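## 5. Preparing and using the worktop

This section applies to the Drelter worktop in the speckled beige finish. It should be read before the top is first used and again whenever the top is moved to another position. Fitting of the frame is covered in Section 2.

### 5.1 Before first use

1. Peel back the protective film from one corner and draw it off slowly across the top. Do not use a blade.
2. Wipe the surface with a soft cloth dampened with clean water, then with a dry one.
3. Check that the top is level in both directions. Adjust the feet if necessary, a quarter turn at a time.
4. Tighten the rail fixings by hand. Final tightening is done with the key supplied.
5. Leave the top unloaded overnight.

**Note:** A faint smell may be noticed on the first day. It is harmless and will clear if the room is aired.

**Caution:** The speckled finish can hide small screws, staples and grit. Pass the flat of a cloth over the whole surface before putting down anything with a printed or polished face.

### 5.2 Placing small items

The middle of the top is the working area. Items that are being handled should be kept there, and anything not in use should be put away in the tray or on the shelf. Printed articles such as cards, covers and small cases are to be laid flat with the pattern uppermost, unless the work requires otherwise.

1. Clear the working area and wipe it.
2. Set the first item down near the centre. It need not be square to the edges of the top.
3. Place the second item next to it, on the side nearer the user.
4. Lift items to move them. Items that are dragged may leave marks, particularly dark ones.
5. Return each item to the tray before the next is brought out.

A pattern with strong colours, such as a painted night sky in dark blue, teal and pale yellow, shows up well against beige. Plain beige or cream items do not, and a coloured mat should be put under them. 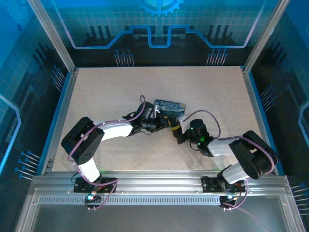 Raed Atallah asks whether the mat may be left in place permanently, as his section works mostly with pale items and finds it tiresome to take up each evening. It may, provided that it is lifted once a week and the surface beneath is wiped and allowed to dry. Mats with a rubber backing are excepted – they can stain the finish and must be removed at the end of every session.

Do not place more than 58 kg on the top at any time, and do not lean on the front edge while the top is loaded.

### 5.3 Daily cleaning

1. Remove all items from the top.
2. Brush crumbs and dust towards the near edge and collect them in a pan.
3. Wipe with warm water and a little washing-up liquid.
4. Rinse the cloth and wipe again.
5. Dry the surface, including the strip beside the rail.

Ink, wax and glue should be dealt with while fresh. For dried marks, apply Neltance surface cleaner to the cloth and rub lightly. Scouring powder, wire wool and bleach must not be used on any part of the top.

**Caution:** Liquid must not be allowed to stand along the rail. If a spill runs under it, slacken the fixings, dry both faces and tighten again.

### 5.4 Marks and small repairs

Light scratches may be treated with the repair stick supplied with the top. Fill the scratch, wait 5 minutes and wipe off the surplus with a dry cloth. Two thin applications give a better result than a thick one.

Chips at the edge should be reported to Dzintra Koppel, giving the number on the label beneath the top. Replacement edging is supplied in lengths of 200 cm and is to be cut on site – see Section 6 for measuring.

*Section last revised 25th April.*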